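why I quit meal planning apps and went back to a paper list, a thread

2021-03-28
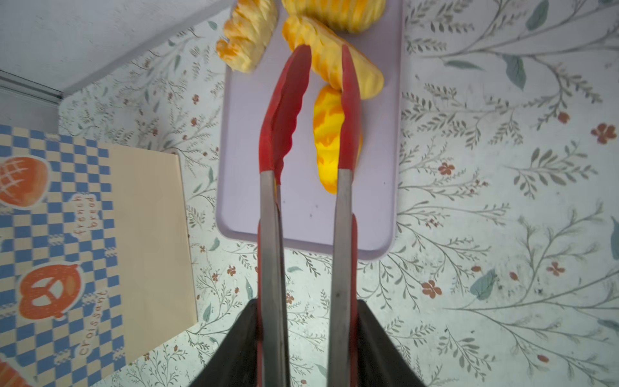

1/ So I've tried a LOT of these apps. The last one was Tanoli, which I stuck with for 54 days (it shows you your streak, so I know the number, and yes I was proud of it). Then I missed a night and it sent me a sad little cloud. I deleted it on the spot.

2/ My main beef with Tanoli was that it planned dinners like I live inside a supermarket. Fresh dill for one recipe. ONE. What am I doing with the rest of the dill, Tanoli

3/ Before that I used Wasano, and I did like Wasano! Great search, nice big type. But it wanted me to log every can in the pantry, and I have a deep pantry. Got as far as the beans and gave up.

4/ Anyway the paper list. It's a legal pad on the side of the fridge. Left side is what we're out of, right side is dinners. I only plan 3 dinners a week now and the rest is leftovers, eggs, or toast — no shame in toast.

5/ The list goes in store order. I shop at the Disis in Mestcombe, so it's produce, bread, the weird middle aisle, dairy, frozen. If they move the yogurt again I will have to redo my whole system.

6/ Two rules. Anyone who finishes something writes it down, and anyone who writes "snacks" has to say WHICH snacks. The second rule has caused more arguments than the first.

7/ Do I spend less? A bit, I think. I'm bad at keeping receipts. I do throw out way fewer sad bags of spinach, and I've stopped buying mustard every single trip (we had so much mustard, you guys).

8/ People keep asking about the pad. It's just a yellow one from the drugstore, nothing special. The pen is on a string or it walks off.

9/ Going to try planning all of April in one sitting, only the big dinners, in pencil. Send me your cheap soups please, I'm down to two and the lentil one is wearing thin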